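Section 7. Recovering from a Cable Snag or Protective Stop

This section applies to the Lamptey tabletop arm when it is fitted with the Joria gripper and the wrist camera module. It replaces the recovery instructions issued before 10 January 2022. Operators must read the whole section before attempting a recovery.

7.1 What a cable snag is

The gripper and wrist camera are supplied by cables that run outside the arm. These cables need slack so that the wrist can turn. If the slack is too great, a loop can hang below the gripper and catch on an object on the table. If the slack is too small, the cable pulls tight before the wrist reaches the end of its travel.

In either case the controller detects a load that it does not expect and places the arm in a protective stop. The display shows fault code 417. The motors hold their last position and remain powered.

Fault code 385 has a different meaning. It reports loss of the camera signal and may appear alone or together with 417. If both codes appear, treat the fault as a cable snag and follow 7.3.

7.2 Before you begin

CAUTION: An arm in a protective stop can move when the fault is cleared. Do not place a hand between the gripper and the table, or between the gripper and any object on the table, until the motors have been switched off as described in step 3.

CAUTION: Do not pull on a cable to free it. The connector at the wrist is not designed to carry a load. A connector that has been pulled must be replaced even if the camera signal returns.

Two persons are required for recovery. One supports the arm. The other operates the controller and handles the cables.

7.3 Recovery procedure

1. Press the red stop button on the controller. Do not clear the fault code.

2. Write the code and the name of the running program in the fault log. If the arm stopped while holding an object, record this as well.

3. Have the second person support the arm at the forearm, below the wrist. When the arm is supported, turn the motor switch to OFF. The arm will become heavy as the holding force is released.

4. Remove loose objects from the side of the table nearest the operator first, then from beneath the arm. Leave any object that is touching a cable until step 6.

5. Follow each cable by eye from the wrist to the base. Look for loops that pass over the gripper, loops that stand out to the side, and places where one cable crosses another. Check any taped section for lifted edges.
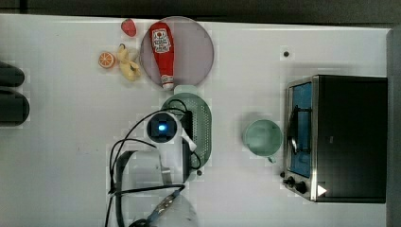

6. Lift the caught cable clear of the object by hand, with no tension on the connector. Move the object away only after the cable is free.

7. Turn the wrist slowly by hand through its full range in both directions. No cable should become tight, and no loop should drop below the fingers of the gripper. If either occurs, go to 7.4.

8. Check that all persons are clear of the arm. Turn the motor switch to ON, release the stop button and clear the fault code.

9. Run the Perska test motion at reduced speed with the table clear. If code 417 returns during the test, take the arm out of service and attach a red tag to the controller.

NOTE: The glow on the camera module shows only that the module has power. It does not confirm that the controller is receiving a signal. Check the signal on the controller display.

7.4 Adjusting the cable slack

Switch the motors off before making any adjustment. Remove the old tape completely and wipe the surface with a dry cloth. Set the wrist to its middle position and leave 80 mm of slack between the wrist connector and the first tie point. Apply fresh tape at the tie point only. Tape must not cover a joint or a connector.

After adjustment, repeat steps 7 through 9. Record the new slack length in the fault log.

7.5 Repeated faults

An arm that records 4 cable snags in one month must be withdrawn from use until it has been inspected. The inspection covers the wrist connector, the outer cover of each cable along its full length, and the fixed fittings where the cables enter the base.

Changes to the table layout must also be reviewed. Raised rims, handles and upright containers are more likely to catch a low loop than flat objects. Appliances with a projecting door handle must be placed outside the swing of the wrist, with the door closed unless the program requires it to be open.

Faults under this part are reported to Teodor Bucur, Equipment Safety, Hivevach. Requests for replacement cables are sent to Teodor Bratu, Parts and Service, with a copy of the relevant page of the fault log. An arm with a red tag may be returned to use only when the inspection form has been signed and filed with the log.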